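Stuvov arm

The Stuvov arm is a bench-top robot arm built in a shared workshop in Pristitz.

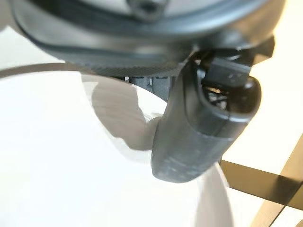 What is a home-built robot arm?

A jointed machine put together by its owner from bought and home-made parts, and driven by a small computer. Most are meant for light work on a bench.

Design

The arm stands 582 mm tall at full stretch and was planned for loads of up to 44 grams. Its gripper is dark grey, with rounded housing and a blunt finger. The joints are driven by small motors, each with its own control board. Movement is set by Clakateo, a free program written by members of the workshop.

History

Work began in February at the Nugroho workshop, which had 36 members at the time. The first version used a single motor at the base and could not hold its position under load. The second version added a gearbox and a heavier foot. A test run of 1000 lifts was carried out before the plans were released to other workshops.

See also

Clakateo
Nugroho workshop
Robot gripper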